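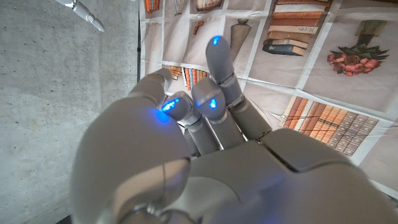

Porkar Printed Shelf Set – README

Porkar is a small collection of printed room backdrops and the notes that go with them. The main piece is a shelf print: a full-size picture of a white bookcase with cubbies, filled with books and ordinary household objects. It can be hung from a rod or spread flat on a floor. The prints were drawn up by Anitha Kamath and laid out for large-format printing by Frans Kramer at Tallbridge.

The set is meant for people who need a furnished-looking wall or floor and have no room for furniture. So far that has meant school plays, window displays and vision work on flat versus real objects.

Contents

prints/ – print-ready files, one per backdrop
items/ – a list of every object drawn on the shelves, one row per object
photos/ – 467 photos of the prints in use
notes/ – setup notes and known print faults

The item list has 2173 rows across all backdrops. Each row gives the backdrop name, the cubby, the object type, the main color and a short plain-language label such as "striped vase" or "stack of orange books". Labels were written by Revathi Nadar and checked by Mereana Pearce. Where they disagreed, the more general word was kept. 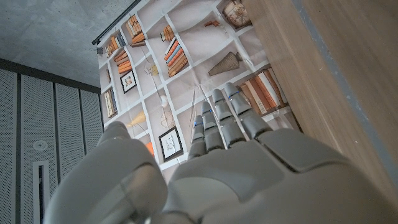

3 min read

Setting up the shelf print

Hung: slide the rod through the top sleeve, then put the rod in its brackets. Let the print hang overnight before taking any photos. Creases from shipping get softer but they don't all go away. Do not iron the printed side.

Flat: sweep the floor first. Grit under the print shows up as small bumps under side light, and on bare concrete it will also wear through the backing. Unroll from the bottom shelf upward and weigh down the corners.

Rolled storage only. Folding leaves a hard line, and on the white parts of the shelf that line photographs as an extra board.

How objects are labeled

Books are labeled by the group, so a stack lying flat is one row and a run of upright books is one row. The main color is the color of most of the spines. If no color wins, the field says "mixed". Spines have no titles in the list.

Framed pictures are labeled "picture, framed". What is inside the frame is not described unless it is clear at normal viewing distance.

Vases, bowls and boxes get one row each, even when they overlap. The pattern goes in the label and not in the color field.

Empty cubbies have a row too, with the object type "none". Earlier versions left these out and the cubby numbers didn't line up.

Photos

Photos vary a lot in angle and distance. Many are tilted or show only part of a print. They have not been straightened or cropped. Printed colors shift with the lighting – the cream books in particular can look white or tan – so use the item list for color and not the photos.

Known problems

37 rows have a cubby number but no label. These are objects too small to name with confidence.

The word "shelf" is used for both the whole bookcase and a single board in the older notes. In the item list it always means the board.

Sizes are for the drawn objects at full print scale. If you print smaller, they will be wrong.

Use and contact

Free to use and reprint for teaching, research and non-commercial display. Please credit Porkar. For anything sold, write to Othmane Kettani at Grondness first.

Corrections to labels are welcome. Send the backdrop name, the cubby number and the suggested wording. The list is updated every January, and small fixes go in when there is time.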